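Section 9. Setting up the contact schedule for a worker abroad

This section is for the family office or the union desk that uses Skerent to keep contact with a person under contract in another country. Before you start, the worker must have signed the consent form from Section 2.

1. Open the menu Contacts and choose New worker. Write the name exactly as it stands in the passport.

2. Enter the employer and also the subcontractor, if there is one. In many contracts these are two different firms, for example Brallow as the hiring agency and Colus as the company on the site. Both must be in the record.

3. Scan all pages of the contract, also the empty ones. The program accepts up to 73 pages in one file.

4. Set the check-in interval. The default is 14 days. For work near an armed base we advise a shorter interval – please agree on it with the worker first.

5. Add two family members who will receive the alert. They should not share the same telephone.

6. Press Save and then Send test. Each family member must answer the test message before the schedule becomes active.

Note: The time of the check-in is shown in the local time of the worker. If the worker moves to another country, change the time zone by hand.

Caution: Do not write the name of the camp or the unit in the field Remarks. This field is printed on every alert and can be read by other people.

Caution: A missed check-in is not a proof that something has happened. Call the worker first, then the agency, and write down the hour of each call and the name of the person who answered.

If the family asks for copies of the record, use Export and choose Full history. The Wikström format is needed only for lawyers who still work with the old version from February.

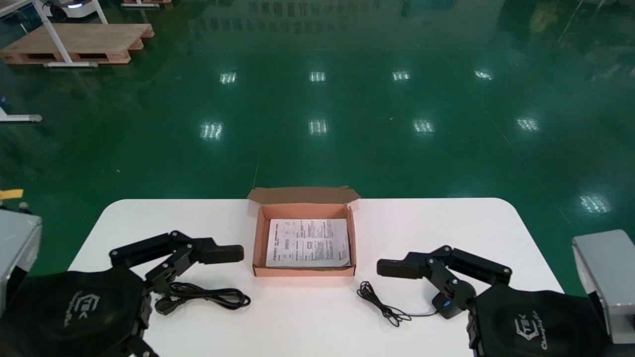
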